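Work and Automation, unit 7 handout
Laundry floors: what changes when the loading goes to a machine

Read before the session. Bring the task sheet from unit 6, we use it in the second half. These are my working notes tidied up a bit, not a chapter, so if something reads like half a sentence it probably is.

1. Where we are

Units 4 and 5 were warehouses. Unit 6 was the task sheet. Now a service job. Laundry is good for us for a dull reason: part of it was automated so long ago that people forget to call it automation. The washing itself. Nobody in the Tarkdale interviews listed the washer as a robot or a threat or anything. It was "the machine" and it was furniture.

What was left for people after that: collecting, sorting, loading, unloading, drying, folding, packing, sending back. Plus checking, which is in all of them and in none of the job descriptions. Keep that one in mind, it comes back.

2. The case

Tarkdale, a care home group with its own central laundry. 149 residents across the sites it serves. 30 people on the laundry payroll at the start, many part time. Personal items go through as well as flat linen, and that's the whole difficulty. Sheets are all alike. A resident's cardigan is not like another resident's cardigan.

Pover is the firm that put in the loading arms. Prollico is the tracking software (tags, bag numbers, who gets what back). Two separate contracts, two separate go-live dates, and the staff talk about them as one thing, "the new system." When you read the interview extracts you have to work out each time which one they mean. Usually you can tell. Extract 6 you can't, I've tried.

Order of events, short version:
- tags first, in October
- arms on the personal items line after that, two machines only
- arms on the rest of the personal items line
- flat linen left as it was, big tunnel washer, already nearly hands off

Head count at the end of the study period: 25. No layoffs. Five people left and were not replaced. Management says "no jobs lost," the staff say "five jobs gone." Both sentences are correct. Write down which one you'd put in a report and why, we'll compare.

3. What loading is, as a task

On paper it's one line: "load machine." The old job description had it at one line. In unit 6 most of you wrote it as one line too. Now break it up properly.

Pick up the basket. Look in it. Feel the weight. Pull apart things that are knotted. Spot what shouldn't be there (tissues, hearing aids, a pen). Decide if the mix is right. Open the door, get it all past the gasket, push down, check nothing is caught in the seal. Shut. Choose program. Start.

An arm does some of those. The Pover arms pick and place. They do not feel the weight in the way a loader means it, and they don't go through pockets. So the pocket check moved upstream to the sorting table, where it became one person's full shift instead of a small bit of everyone's.
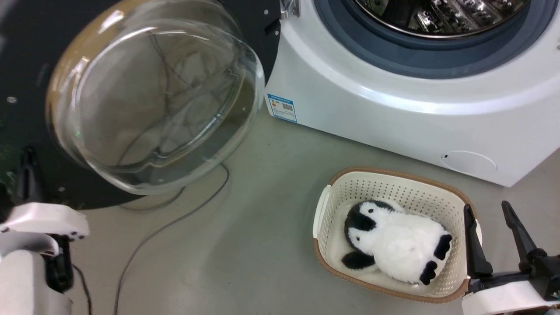
Personal items are where the argument about time starts. The first contract figure was 600 items a shift through the arms, and it was written by people who had a towel in their heads. Towels are forgiving. You can grab one anywhere and it comes up. Now go through what a loader gets in a real basket: one sock, a bra with hooks, a knitted blanket with a fringe, a stuffed animal. Take the plush penguin lying in the basket beside the open washer. To a person it's a half second decision, pick it up by the middle, look for a label, delicate wash or not. For a two-finger gripper it's a question of where to close and how hard, and then there's the door opening with its rubber rim to get past. And the wash decision is still sitting there afterwards. Somebody has to own it. At Tarkdale it went to the sorting table again, along with the pockets. So count up what the sorting table had by the end: pockets, wash category, tags, damage check, odd items. One job title, same pay grade as before.

4. Task, job, workplace

Three levels. Keep them apart in your essays please, last year half the marks lost were here.

Task level. Loading goes to the arm. Fine, easy to see, easy to film, it's what the visitors are shown.

Job level. The loader job doesn't vanish, it turns into minding. Stand by, clear a dropped item, restart. Staff at Tarkdale called this "babysitting" and they did not mean it kindly. Physical strain down, everyone agrees on that, including the ones who were against the whole thing. Bending and lifting were the main reason for sick days before. Boredom up. Walking up as well, because one minder covers several machines.

Workplace level. Who talks to who. Before, two loaders worked side by side on the personal items line and new people were put between them for the first weeks. That was the training. It wasn't written anywhere. After, a minder works alone at that end, and a new starter gets a binder and a login. Managers noticed in the second intake when returns mistakes went up and they blamed the tags first.

5. The Fahmy scale

We use Fahmy for this unit. It's simple, four questions for each task before and after:

a) who starts it
b) who can stop it
c) who is asked when it goes wrong
d) who gets told off

Do it for loading at Tarkdale. Before: loader, loader, loader, loader. Boring answer, and that's the point of doing it. After: the schedule starts it. The minder can stop it, but a stop is logged with a reason code. When it goes wrong the first call is Pover's help line. And for d) it's still the minder. So three of the four moved and the last one stayed where it was. Look at extracts 2 and 9 with this in mind, they are complaining about exactly that gap without having a word for it.

Weak spot of the scale: it has no row for pride or skill. One of the loaders in extract 4 talks for most of a page about getting wool right. There's nowhere on the sheet to put that. Put it in the margin. I want it in the essay.

6. What staff said, quick list

Full extracts are in the reader. Only the recurring things here.

Backs and shoulders better. Almost all of them.
Noise about the same, different sort of noise.
Breaks easier to take, harder to take together.
Stop codes hated. "Other" is the most used code, draw your own conclusions.
Nobody asked the loaders before the contract was signed. They were asked after, about the color of the floor tape.
Residents' things: worry that the arms would be rough with them. Families asked about this too at the open evening. Policy now is that a family can mark an item hand only. The sorting table handles those (yes, again).

7. Arguments you'll meet, and what to ask back

"It frees people up for better work." Ask which work, and get them to name the hours. At Tarkdale the freed hours were meant to go to mending and to delivering to rooms. Mending did get more time. Delivery didn't, the vacant posts ate it.

"Robots take the dull bits." Sometimes. Here the dull bits split, some went to the arm and some new ones apeared, watching being the main one.

"Staff always resist." They asked for the lifting to be taken away years before Pover showed up. There's a letter in the reader.

"It pays for itself." Maybe. We don't have the full costs, and I'd be careful with anyone who quotes a payback time without saying what they did with training and the sorting table.

8. For the session

Groups of three or four. Use your own task sheet if you did a service job, otherwise take loading from section 3.

First, split one line of a job description into everything a person does to get it done. Go too far, then cut back.

Mark each piece: arm, software, person, or nobody. The "nobody" ones are what we talk about.

Run Fahmy on two pieces, no more, you won't have time.

Then rewrite the sorting table job description as it stands at the end of the Tarkdale case. Title, duties, pay grade, who they report to. Keep it to one page. I'll collect these and they count toward participation, not toward the grade.

9. Reading

Reader pp. 41 to 58, extracts 1 to 9, and the letter. The Pover brochure is at the back of the reader, read it last. Skip the appendix on tag types unless your essay is on Prollico.

Essay titles go up after the session. If you want to write on your own workplace instead, email me first with the place and the task, two lines is enough. Extentions through the office as usual, not through me.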